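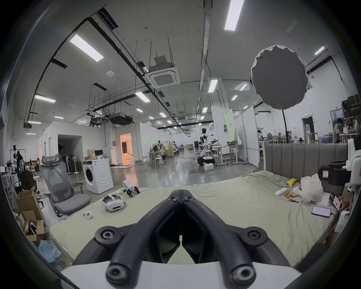
Minutes of the fit-out and storage meeting, Zanditz building, ground floor
October 4, 2019
Present: building services, purchasing, the furnishing group, Herrero (supplier side, by phone)

1. Minutes of the previous meeting
Approved with one correction. Item 6 should read "mattress cover", singular.

2. Bed and mattress
The gray upholstered headboard stays with the bed. Purchasing asked whether the channels in the upholstery can be cleaned in place. Herrero advised a narrow brush nozzle at low suction and no liquid cleaner.
The pale green sheet wrinkles across the full width. Furnishing proposed a fitted sheet with deeper corners. Herrero quoted 38 per sheet, delivery in up to 15 working days. Two to be ordered in the same color.
Small items are being left on the bed: a phone, the headset, a controller, a plastic bag. Agreed that a shallow tray will be placed within reach of the bed and that the mattress is cleared at the end of each day.

3. Seating
The mesh office chair with headrest remains beside the bed. A request to move it to the upper floor was declined. The concrete floor is hard on the casters, and a floor mat was discussed. Jovska has a suitable size in stock. Purchasing to get a written price.
The wooden stool and the round-backed chair are not on the inventory. To be added.

4. Washing machine
The front-loading machine stays in its present position. Building services reported that the shutoff valve was replaced in June. Door clearance must be kept free, and the fans now standing between the machine and the office chair are too close for regular use. See item 5.
The paper bag and the small monitor are to come off the cabinetry. The monitor goes back to the equipment closet.

5. Fans
The standing fans are out of season. Dridik can store them off site at 30 per month. Building services prefers the basement, room 214, at no cost. Basement storage agreed. Heads to be dusted and cords tied before the move.

6. Boxes, bags and clothes rack
Open cardboard boxes to be emptied, flattened and taken to the paper container. Loose plastic bags on the floor to be picked up the same day. The clothes rack stays until wall hooks are mounted. Hook type not decided; the wall material has to be checked first.

7. Actions
Sheets, order: purchasing
Floor mat, written price: purchasing
Tray for small items: furnishing
Inventory additions: furnishing
Fans to room 214: building services
Boxes and bags: building services
Wall check for hooks: building services

8. Other business
Herrero asked for the loading door code to be sent again before the sheet delivery. Building services will send it.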